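**Power strip on tabletop, table next to stair railing — looking for an under-table layout**

**p_sudheer**
Upper landing, one shared work table, stairs on the right-hand side. The table is a Dinen, 52 inches wide and 23 deep, honey-colored top, thin gray metal legs. The power strip currently lives on the tabletop near the front edge with everything plugged into it. I want it off the surface and I want no cable crossing the walking side, where the stairs start. The wall outlet is behind the table at floor level.

Constraints:

- No holes through the top. Screws from underneath are acceptable.
- The lamp stays on the table.
- Chargers get swapped several times a day, so the outlets have to stay reachable from a chair.

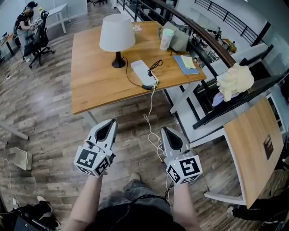
*Last edited by p_sudheer on 1 May 2019. Reason: added table dimensions*

The black cord running over the top is the lamp. It is seven feet long and most of that is slack. The thin white cable hanging off the table is a phone charger and can be shortened or removed. The notebook and tumbler move around and can be ignored for planning purposes.

The two options I have looked at are an Otthorpe wire tray under the rear edge and a clamp-on strip along the back of the top. I lean toward the tray.

**bracketandshim**
Tray. Mount it two inches in from the rear edge so it clears the frame rail, if your Dinen has one. Some do and some don't, so check before you drill. Put the strip in with the outlets facing forward. Bundle the lamp slack inside the tray with hook-and-loop, in a loose figure eight. Don't use zip ties on a cord that gets moved.

Before anything else, get that hanging white cable in. It forms a loop below the edge, and a loop like that pulls a phone onto the floor sooner or later.

**ohm_on_the_range**
I disagree about the tray for this use. He says chargers get swapped several times a day. With a top 23 inches deep, a rear tray means reaching under the table to full arm's length, blind, every time. People do it for a week and then buy a second strip and put it on top. I have seen this in two offices.

Front-edge mount, underneath, three inches back from the lip, outlets facing the sitter. Your knees clear it if the strip is a slim one.

**bracketandshim**
A front mount puts the strip's own cord on a run from front to back under the table, and all the charger bricks hang down into the leg space. Bricks work loose when they hang. The tray supports them.

**ohm_on_the_range**
Then use short extension leads for the bricks and put those in the tray. Strip in front, bulk in back.

**lathe_night**
Has anyone asked what is plugged in? If it's a lamp and phone chargers the load is nothing and you can put the strip anywhere. If there is a space heater in winter, it goes in the wall and nowhere else.

Also, whatever is draped on that handrail should live on a hook. A handrail on stairs is there to be held.

**p_sudheer**
No heater. The lamp is a Van Dusen with a 900 lumen LED. Otherwise it is chargers and one small USB hub. Fair point on the railing, I will put hooks on the wall side.

I checked underneath. There is a frame rail along the rear and none at the front. The top is thick enough for half-inch screws with margin. There are often several of us at this table at once, and that counts in favor of the front mount, as reaching across someone to get to a rear tray is awkward.

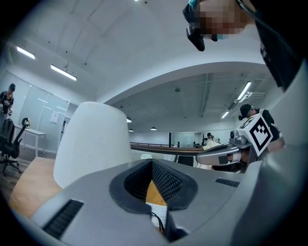
So the plan at the moment is the hybrid. Strip at the front, underneath, centered between the legs. Tray at the rear for the hub and the slack. The feed cord runs back along the underside in adhesive raceway, then down the left rear leg to the outlet, away from the stairs. Lamp cord goes over the rear edge and into the tray.

The open item is the raceway. Kokemham sells one that is a half inch wide, but the strip's cord measures slightly more than that across.

**bracketandshim**
Don't force it. The lid pops off in warm weather. Buy the next size up or use screw-down cable clips every eight inches. I would use clips. Adhesive on an unsealed underside doesn't hold well, and you're already drilling for the strip.

I still prefer everything in the tray, but the hybrid is workable.

**ohm_on_the_range**
Clips, agreed. Leave a service loop at the leg so the table can be pulled out from the wall without unplugging.

**lathe_night**
How big a loop? Mine is a foot and it is never enough to vacuum behind.

**ohm_on_the_range**
Eighteen inches. Fold it once and strap it to the leg.

**p_sudheer**
Eighteen works with the cord I have. Clips and tray are ordered. I will post the underside once the screws are in.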